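Keeping Fresh Corn Sweet: Storage and Cooking Notes

Corn starts turning its sugar to starch as soon as it is picked. Heat speeds this up, so an ear left on a counter in August loses flavor much faster than one kept cold. Buy it on the day you plan to eat it if you can, and put it in the refrigerator when you get home.

Leave the husks on until cooking time. They hold moisture in the kernels and protect them from the dry air of the refrigerator. Trim long stems so the ears fit in the drawer, and do not rinse them first. Husked ears should be wrapped tightly or sealed in a bag with the air pressed out. The target temperature is just under 40°F. Check it with a thermometer on the middle shelf – the dial on most refrigerators shows a setting only.
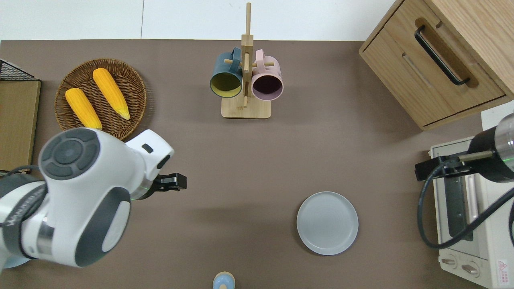

Two yellow ears in a round wicker basket.

An open basket is fine for serving or for the short wait before the pot boils. It is a poor place for overnight storage. Line it with a dry cloth if the ears are going to the table hot, and shake out any silk afterward so it does not work into the weave.

To remove silk, rub the ear from tip to stem with a damp paper towel or a soft vegetable brush. Do it over a bowl. Silk sticks to a wet sink and collects in the strainer.

For boiling, use enough water to cover the ears. Bring it to a full boil, add the corn, and cook for three to five minutes. Salt can go on at the table.

In a microwave rated at 1000 watts, one ear in its husk takes around four minutes. Let it stand for two more, then cut through the stem end and push the ear out. Use a towel – the steam inside the husk will burn fingers.

To freeze, blanch whole ears, cool them in ice water, drain, and cut off the kernels. Spread them on a tray until firm before bagging. Label each bag with the month.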